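Visit report: Wirkeck appeals registry, open day
4/12/26

Background

The Wirkeck registry handles the filing of criminal appeals for the district and opens its back offices to outside visitors once a year. I attended for Detosden, the advice charity, together with Hemant Goel, who runs our helpline. The purpose was to see what happens to a notice of appeal between the counter and the first hearing before a judge.

Intake

Notices arrive by post, by hand or through the online portal. All three routes end at the same desk. A clerk checks the form for the case number, the date of sentence or verdict, the grounds and a signature. A notice with no grounds is returned with a standard letter. A notice filed late is accepted only with a written request for more time, and that request goes to a judge on paper before anything else is done.

The registry received 2,952 notices last year. Of these, 640 went back at least once for a missing item. The item most often missing was the signature of the person appealing, usually where a relative had filled in the form.

Transcripts

Kamlesh Bisht, the deputy registrar, took the group through the transcript room. Orders are placed with an outside supplier, Broltska, once the judge has said which parts of the trial are needed. A summing-up alone takes about 33 days to come back. Full trials take longer and are rarely ordered. Mr Bisht asked advisers to name the exact passage complained of, with the day of the trial and the witness, so that a short extract can be ordered.

Hemant asked whether a person without a lawyer could get the same extract. They can, on written request, though the fee is not waived automatically.

Hearing room 2

Applications for leave are heard here when they are not dealt with on paper. The room is small and has no dock; people in custody appear by video link. The clerk showed us the Jayawardena bundle system, which numbers the pages of both sides' papers in one run. Late documents go into a separate section at the back and do not disturb the numbering. Printed bundles are still made for anyone who asks.

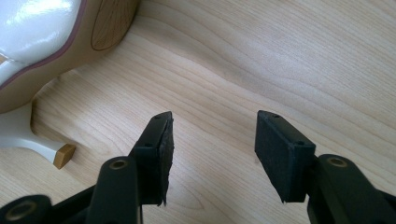 Points for our own advisers

Check the signature before the form leaves the office.
Put the request for more time on the notice itself and give dates for each period of delay.
Quote the passage of the summing-up as closely as the client's notes allow.
Ask for the fee form at the same time as the transcript.

Hemant will redraft the helpline checklist in April and send it round for comment.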